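Teaching a robot arm to strip a dead desktop, part 2: the processor

Posted 4th May by Noel Agbayani

Print this page | E-mail to a friend

Part 1 ended with the arm bolted down and me feeling clever. Part 2 is where the arm meets an old office computer and the feeling wears off. The aim is modest: lift the processor out, put it somewhere safe, don't stab anything.

You'll need an arm you can program in small moves, a parallel gripper with narrow fingertips, a tower you don't love, and a free evening. Mine came from the Okia recycling pile, where dignity goes to die.

1. Lay the tower on its side

Unplug it from the wall and take the side panel off by hand. Set the tower flat on the table with the motherboard facing up. Push it against a stop so it goes back to the same spot every time. I skipped the stop for the first 18 runs and taught the arm 18 different computers.

2. Give every part a home

Make a fixture for whatever you're moving. Ours is grey plastic, with a recess for the small square bits and a place to stand the hard drive in its caddy. Senyo Gbeho drew it in an afternoon and has mentioned this since. Clamp it beside the tower, well clear of the forearm's elbow swing.

3. Teach the approach from above

Save a hover point 88 mm over the socket, then a second one just above the chip. Come straight down between the two. The memory slots stand right beside the gripper's path, and their clips will happily catch a fingertip. Route the gripper cable over the top of the case with enough slack for the wrist to turn.

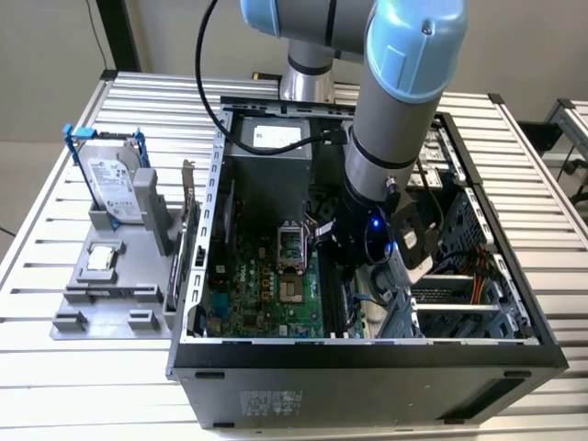 4. Open the socket, then pick

Heatsink off first, obviously. Release the lever and raise the retention bracket all the way before the arm goes anywhere near it. Close the fingers slowly on two opposite edges of the chip at the lowest force setting, lift vertically, and pause at the hover point. If the chip tilts, stop and regrip. Socket pins bend if you look at them sternly.

5. Run it at a crawl

Keep one hand on the stop button and the speed at 13 per cent until you're bored. Then do it again. Drive caddies are next, in June, if the workshop still lets me in.

4 comments | 13 shares

Mariama Acheampong: Would suction be easier for the chip? Ours kept slipping off the edges.

Noel Agbayani: Probably. I own a gripper, so everything looks grippable. Try thin rubber on the fingertips.

Nii Wumbei: You missed the bit about labelling the screws.

Esi Atinga: What's the colour of the plastic in the fixture called? Mine always comes out closer to porridge.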